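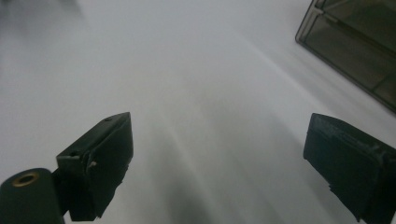

The woman who runs the repair counter at Frerichs has been fixing household sewing machines for most of her working life. She took over the shop from her uncle in 2000 and moved it 2 doors down the following August, mainly to get a bigger front window.

"People think I sell machines," she said. "I sell maybe a few a year. The rest is cleaning, timing and tension."

Most of what comes in has nothing broken. Lint packs in under the needle plate, the old oil turns to varnish, and the handwheel gets stiff. Owners then force it, and that's when parts bend. She charges the same flat price for a cleaning whatever the make, and she asks customers to bring the thread they normally use.

"Half the time it's the thread. I put good thread in and the skipped stitches go away. Then I have to tell them there's no charge, and they look at me like I'm hiding something."

She has a soft spot for the Wollen 878, a heavy flatbed with a metal cam stack. Parts are hard to find. She buys dead ones at estate sales and strips them, and a shop called Allivov sends her belts and motor brushes when it has them. The later Ponau models are a different story. She'll clean them, but she won't open the circuit board housing.

"I could guess at it. I don't want to guess with somebody else's machine."

Her records are on index cards, one per machine, going back to her uncle's time. The number on the latest card is 1771. Each one has the date, the complaint in the customer's own words, and what she found. The 2 often don't match — "makes a noise" has meant everything from a loose bobbin case to a pin in the feed dogs.

I asked what people should do at home. She said to change the needle more often than seems sensible, brush out the bobbin area after every big project, and use only sewing machine oil. Cooking oil is the worst thing she sees.

She has no plans to take on an apprentice. A high school student asked last spring and she let him watch for a couple of afternoons.

"He was good with his hands," she said. "He wanted to work on motorcycles, though."

The counter is open mornings only, and the wait for a cleaning is around 2 weeks.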